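Nusomside craft room moves its small supplies into colored trays

The shared craft room in Nusomside has put its small supplies into open plastic trays, ending a long spell of drawers that stuck and boxes without labels.

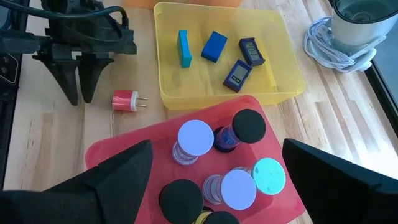 Lundetti, a regular at the evening sessions, would have preferred to keep the drawers, saying that open trays gather dust and that small lids end up under the radiators. The room's organizers say dust has been a minor problem so far, and that anything very fine, such as glitter and seed beads, will stay in closed jars on the shelf by the window.

The change began in October, when the old drawer unit was emptied for repairs. The sorting brought up 884 separate items, from rubber stamps to spools of cord. Of those, 196 were dried out, broken or missing a part, and were thrown away. The repair quote for the drawers came in higher than the price of new trays, so the unit was given up and the wall behind it painted.

Round containers and stacks of discs are among the things that now go in the trays. A red tray and a yellow one are already in use on the wooden tabletop. The trays are see-through, and people coming in for an hour can find what they want without opening one drawer after another – a common complaint under the old setup.

Users are asked to take a whole tray to their place and bring it back when they finish. Loose items should not be left on the tables overnight. Lids go back on their own containers, and anything found on the floor goes in the dish next to the sink.

The trays came from Manninen, a household goods store two streets away, which gave the room a discount on the order. A second order is planned for the sewing corner, where bobbins and pins are still kept in cookie tins. Shelving for the trays will be built by Wilivov, the carpentry shop that made the bench in the hallway. Until then they will be stored on the low cabinet by the door.

Opening hours stay the same, with two evening sessions a week. The room will be closed on 20th June while the floor is cleaned. Donations of paper, cord and unopened glue are welcome during sessions, but the room is not taking any more fabric for now – the cupboard is full.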